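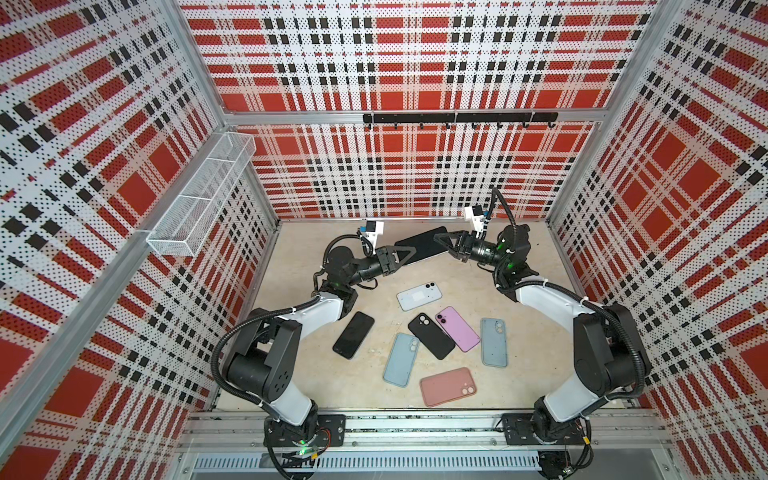 I've been running my own two-room law practice for long enough to have tried most of the cheap ways to track billable time, and a few of the expensive ones. So when a bar association listserv I'm on filled up with people praising Drarnov, I rolled my eyes a little and signed up for the trial anyway. That was back in March. I'm still using it, I pay for it with my own money, and I have opinions!

Quick background, so you know whether any of this applies to you. I do contracts and small business work, mostly leases, vendor agreements and the occasional messy partner breakup. I have one part-time assistant. I bill hourly on most matters and flat fee on a few. If you're at a big firm with a billing department, this review is going to sound like somebody getting excited about a toaster.

What Drarnov does is pretty simple. It sits in the corner of your screen, you tell it which matter you're on, and it keeps a running clock. When you switch to something else it asks if you want to switch matters too (you can turn that off, and I did for a week, and then I turned it back on because I'm forgetful). At the end of the day you get a draft time sheet in plain sentences and you fix whatever it got wrong.

The drafts are decent. Mine usually need a word changed here and there. It loves the phrase "attention to" - attention to lease, attention to email, attention to attention - and I have one client who will call me over a line like that. You can build a list of words you don't want it to use, but it's buried three menus deep under Preferences, then Language, then something called Tone Rules. I found it by accident.

Setup took me most of an afternoon. I was coming over from Pirnden, which I'd used since I opened my doors, and I had 3739 old time entries to bring with me. The import choked on 75 of them. All of those had a slash in the matter name, so if you name your files the way I do (Smith/lease, that kind of thing), clean them up first. Support wrote back the same day and was nice about it, though their fix was to tell me to rename everything by hand. Thanks, I guess?

Now the thing I like best, which I didn't see in any of the listserv raves. The trust account warnings are great. You put in the retainer balance, and as your time adds up it shows what's left in a little bar next to the client's name. I have a new-matter retainer of $3000 and I used to find out I'd blown past it when I sat down to do invoices, which makes for a very awkward phone call. Now I get a nudge while there's still money in there and I can send a friendly note asking for more. It doesn't do your three-way reconciliation, so don't toss your spreadsheet. My bar's rules on trust records are picky and I wouldn't lean on any time tracker for that part.

Things that bug me:

The phone app is slow. I take a lot of calls in the car, parked, outside a client's shop, and by the time the app opens I've forgotten what I was going to log. Ogura has a much better phone app, and if you live on your phone I'd look there first. I tried it for a month and only dropped it because its invoices looked like parking tickets.

Flat fee matters feel tacked on. You can mark a matter as flat, but the daily report still nags you about "unbilled value," and there's no way to shut it up.

No conflict checking at all. I keep Osto for that, so I'm paying for two programs and typing every new client's name twice.

The price went up while I was on the trial, too. They honored the old rate for me when I asked, so ask.

Would I tell a friend to buy it? A solo who bills by the hour and works mostly at a desk, yes, sure. My collected hours are up, mainly from the little five-minute emails I never used to write down. Anyone doing mostly flat fee or contingency work can skip it and keep using a notepad.

I'm giving it 4 stars out of five. I'd bump that up if they fixed the phone app, and I've already sent them two long emails on the subject.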